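# Casting a big track in plaster (quick version)

For anyone out on the Florkside trails who finds a print that's too long, too wide, or just odd. Most turn out to be bear. Cast it anyway, a bear cast is still a nice thing to own.

**Bring**

- plaster of Paris, 2 bags for anything over boot size
- water, more than you think
- cardboard strips and paper clips
- zip bags for mixing
- tape measure, notebook, old toothbrush

**Before you touch it**

Photos first. Straight down, tape measure next to the print, then again with low side light. Early morning is great for this. Noon is useless - everything goes flat.

Write down length, width, depth, and the distance to the next print. The long one up at Latuheru was 46 cm and everybody got excited. Two bear prints, hind foot landing on front. You could see it once someone bothered to look at the toes.

So look at the toes. Claw marks? Big toe on the outside? Bear. Edges soft and sloppy, snow or wet mud? Could be a small print that melted out or slumped.

**Pouring**

1. Pick out loose leaves. Leave anything pressed in.
2. Clip the cardboard into a ring, push it into the ground a finger's width outside the print.
3. Mix in the bag. Two parts plaster, one part water, squish untill it's like pancake batter.
4. Pour beside the print and let it run in. Never straight onto the toes.
5. Half full, lay in a few twigs for strength. Then the rest.
6. Wait. Half an hour in warm weather, a full hour in November, longer if the ground is wet.

Dig under it, don't pull. Lift with the dirt still on and wrap it in a towel.

**At home** 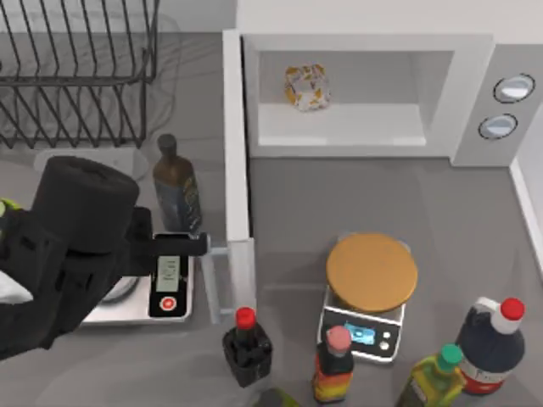

Leave it alone for two days at least. Then the toothbrush, dry, gentle. Don't rinse plaster down the sink, it sets in the pipe. And no oven, it cracks.

Scratch a number on the back and put the same number in teh notebook. Place, elevation (mine from Stukico says 2422 ft), soil type, who else was there.

Hair nearby? Tweezers, paper envelope, not plastic. Seal it, label it, keep it dry. A cast tells you shape and size. Hair might get you a species, if a lab will take it.

Next page is the Godel method for snow - needs a wax spray and colder fingers.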